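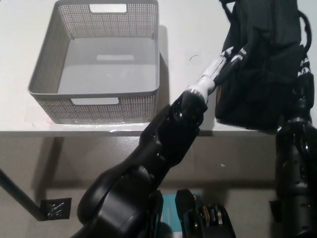 What does a student robotics club do with a two-armed robot all semester? Mostly it teaches the thing to tidy up, a skill the members are still working on themselves.

September 29, 2021
By Veronika Virág

The Pistadero Student Robotics Club will hold its fall Tidy-Up Challenge in October, with 9 teams signed up to make a robot do a chore that most of their parents stopped asking for years ago. The event is free and open to the public, who are asked to bring patience and possibly a book.

Each team gets 300 seconds on the robot. The task is to pick up a soft bag and get it into a storage basket on a table, using both arms, with no human hands past the table edge. A bag in the basket scores full points. A bag half in the basket scores half, after what the rule sheet calls "a short discussion." Last spring's short discussion ran longer than the round.

"People come in wanting to build something that does backflips," said Violeta Gaete, the club's faculty adviser. "Then they meet a cloth bag. It has a different shape every time you touch it, and it doesn't care about your code."

The top score last spring was 579, set by a team called Flunell, whose members say the name means nothing and would like to stop being asked. Team captain Karim Issa said the group has rewritten its grasping program for the fall and expects to do better, or at least to fail in a new place.

"Our old version was great at closing the gripper," Issa said. "It was less great at having anything in it."

First-year student Yuzuki Arai leads Hiromar, one of 2 teams made up entirely of new members. Her group spent its first practice sessions driving the arms by hand before writing any code, on the theory that you should find out how hard a job is before promising to automate it. She reports that the job is hard.

Teams will be judged on score, on a written log of their practice runs, and on a talk in which they explain what went wrong. The talk carries as much weight as the log. Past winners have tended to have plenty of material.

Practice hours are open to any enrolled student, with or without programming experience. New members begin with the safety briefing, which covers the emergency stop button at some length and is the only part of the program with perfect attendance.

Contact: Floarea Preda, Pistadero Student Robotics Club press desk | © 2021 Pistadero Student Robotics Club | Back to top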